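Chapter 9
Working Near Food: Rules for Robot Arms in Shared Rooms

By the end of this chapter you should be able to:
say what a workspace limit is and who sets it
tell the difference between a protective stop and an emergency stop
write a short risk assessment for an arm that handles food at a table
decide which parts of a gripper need cleaning, and when

Chapter 8 dealt with arms behind fences. A fenced arm is simple to make rules for: the gate is shut and the arm may move, or the gate is open and it may not. Most of the arms you will meet in the next few years will not be fenced. They will stand beside tables that people also use for lunch, paperwork and meetings, and the rules have to cover all of that.

We will use one site throughout the chapter. Peltusthorpe is a shared office building with a staff lunch room, and its operator, Starnetar, is planning to let an arm clear and serve at the tables there. Before any hardware is allowed in, the task is worked through in simulation, and the site rules are written against what the simulation shows. The full rules are in Appendix C. You do not need them yet.

9.1 The table as a workspace

A workspace limit is a boundary that the arm's controller will not let any part of the arm cross. Students often draw it around the gripper alone. This is the most common mistake in first assignments, and it is a serious one. The elbow and forearm sweep through a good deal of space when the gripper hardly moves at all, and a person reaching for a plate is more likely to meet the forearm than the fingers. 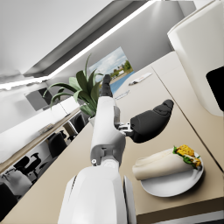
The limit should therefore be drawn for the whole arm, from the shoulder outwards, and checked at the slowest and fastest speeds the task allows. At Peltusthorpe the upper speed near an occupied chair is set well below the upper speed elsewhere. Chairs are treated as occupied unless the system has good grounds to say otherwise – an empty chair can be filled in a moment.

Things left on the table matter too. Paper, cups and pens move about during the day, and a rule that only holds when the table is clear is of little use. The site rule is that an object the system cannot identify is left alone and given a margin. It is not pushed aside to make room.

9.2 Two kinds of stop

A protective stop is made by the system itself, for example when a force limit is reached. An emergency stop is made by a person pressing a button. The 2 are often confused in reports, so use the full terms in your own work. After a protective stop the arm may restart once the cause has been cleared and the restart confirmed. After an emergency stop somebody has to go to the table, look, and reset the arm by hand.

Starnetar ran the serving task 1000 times in simulation before drafting its rules. It recorded 57 protective stops. Each one was read through and given a cause, and the causes became the headings of the risk assessment. Zilport, the logging tool used for this, is described in Chapter 11.

9.3 Food contact

Any surface that touches food, or could touch it if a grip slips, counts as a food contact surface. Finger tips are obvious. Brackets and exposed fixings close to the fingers are missed more often, and they are harder to clean.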